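Desk hutch: clearing it, and what to do about the cables
Home Office & Furniture > Desks and storage
Page 1 of 1

Patulico
12 Dec 2019, Posts: 266

I am sorting out a desk with a fixed hutch. Grey wood-grain finish, raised top shelf, row of cubbies underneath, lower shelf below that. Two-drawer unit under the right end. The hutch cannot be moved up or down on its uprights, I have checked.

Aims, in order:
1. Get the desktop clear enough to write on.
2. Give the potted plant a permanent position. It is artificial, so light and water do not matter.
3. Shorten the cable run along the floor.
4. Leave the guitar within reach of the chair.

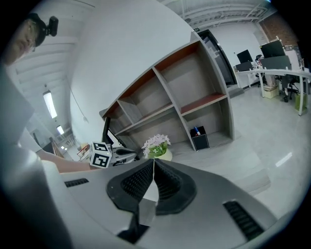
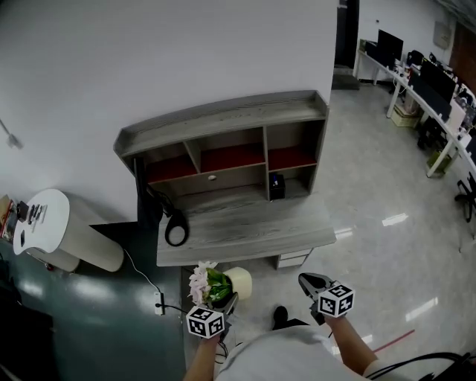
The cubby to the left of the slanted board is the difficult one. Anything with a square base wastes the corner. I have 200 mm of usable depth and do not want to cut the board out if it is doing structural work. Opinions on that and on the plant, please.

Ridus
Posts: 1679

Leave the slanted board in. On a hutch like that it may well be bracing the long span. Take it out and the shelf above could sag within a year, particularly with books on it.

Plant: top shelf, right-hand end. The cubbies are for things you use.

Abugri
Posts: 9

Disagree about the top shelf. A pot up there gets knocked every time someone reaches for a folder. I would use the wide middle cubby, provided the flowers clear the shelf above. Measure from the base of the pot to the tallest leaf, not to the rim.

Ridus
Posts: 1679

Then it blocks the widest compartment on the unit, permanently, for decoration. Folders can go in the drawers.

Abugri
Posts: 9

Two small drawers will not take A4 folders flat. Mine do not.

Cunda
Posts: 200

Leaving the plant to you two. The power strip wants to come off the floor before anything else is decided. Screw it to the underside of the desktop towards the back, sockets facing down or sideways, and bring one lead to the wall. Coil the slack and tie it under there as well. A coil on the desktop costs you the left end for no benefit.

The guitar should have a proper stand or a wall hanger. If you go for a hanger, find out what the wall is made of first. Plasterboard fixings vary a lot and the cheap ones creep.

Patulico
Posts: 266

Board stays. I pushed up on the shelf beside it and there is no movement at all, so I accept that it is bracing.

Drawers measured: A4 does not fit flat. Abugri is right on that point. Folders will go upright in the middle cubby, which rules it out for the plant.

Cunda, is there any objection to adhesive cable clips in place of screws? The desktop is thinner than I would like.

Cunda
Posts: 200

For the leads, fine. For the strip itself, no. I stuck one up in November and it was hanging by its cable nine days later. Use short screws and put tape round the drill bit as a depth stop.

Ridus
Posts: 1679

So the plant goes on the top shelf.

Patulico
Posts: 266

Right-hand cubby, for now. Strip goes up first.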